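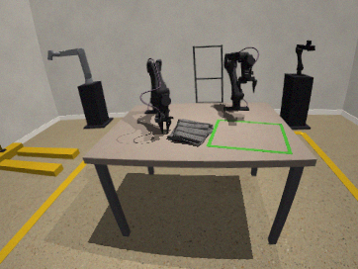
What do you get for the money with the Tovura bench simulator? Two virtual arms, a table, a set of cloth tasks and a year of updates, for 732 euros.

Last updated: 2 November 2024

Tovura sells its simulator to colleges and small workshops that want to practise two-arm work before buying hardware. We ran it for 16 days on an ordinary office computer. Setting up took one morning.

The cloth task is the one most buyers will try first. A grey cloth lies folded on the table, and a green outline marks the target zone. Each arm has a gripper and a close view of its own. Shadows are drawn with hard edges – fine for practice, less so if you plan to train a vision system on them.

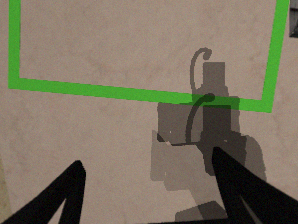
Support and updates

Donati, the dealer in Hokport, answers email on weekdays. Our question about saving views got a clear reply the next day. The next update is due in February, with more cloth shapes. The licence covers 18 seats, and extra seats cost more.

The close views take some getting used to, as the gripper fingers are nearly solid black.
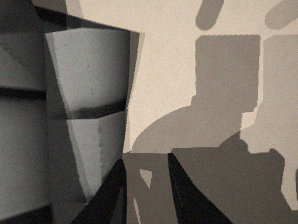
Close view over the fingers in the Tovura simulator.

Comments (2)

We use it at Sastoldale. Runs well, but the manual is thin.

Does the price include tax? The dealer's page doesn't say.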